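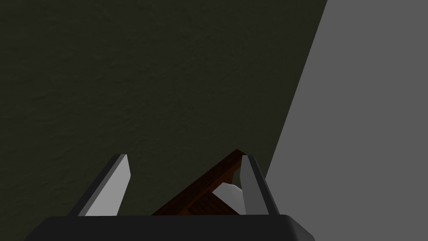
How long must a textured wall coating dry before a second coat is applied?

Leave the first coat for a full night at normal room temperature. In an unheated room in March, allow two nights.

Section 4. Applying the Second Coat

4.1 Before starting, confirm that the first coat is firm across the whole wall. Press with a fingertip near the floor and in the corners, where drying is slowest.

4.2 Brush off loose grains with a dry hand brush. Do not wash the wall at this stage.

4.3 Stir the Jellero finish coat by hand until the color is even. Check that the batch number on the lid matches that of the first coat.

4.4 Load the roller and work from the top of the wall downward in strips 50 cm wide. Overlap each strip while its edge is still wet.

Note: The short-nap Gostero roller (part 259) gives a low texture. The long-nap roller (part 511) gives a deeper one. Do not change rollers partway through a wall.

4.5 Remove the masking tape before the coating hardens. Pull it slowly, back over itself.

CAUTION: Keep windows open during application and until the smell has cleared. Wear eye protection when rolling above shoulder height.

4.6 Close the container and wipe the rim. Leftover coating may be kept for repairs if it is protected from frost.

Note: Repairs made from a different batch may dry to a slightly different shade. Try the coating on a hidden area first.

Technical questions on this section may be sent in writing to Teemu Ojala, Product Guidance, Bandska.

Search manuals Enter part number Go

Bandska Coatings | Contact: Customer Desk, ext. 2819 | Copyright Bandska. All rights reserved. | Back to top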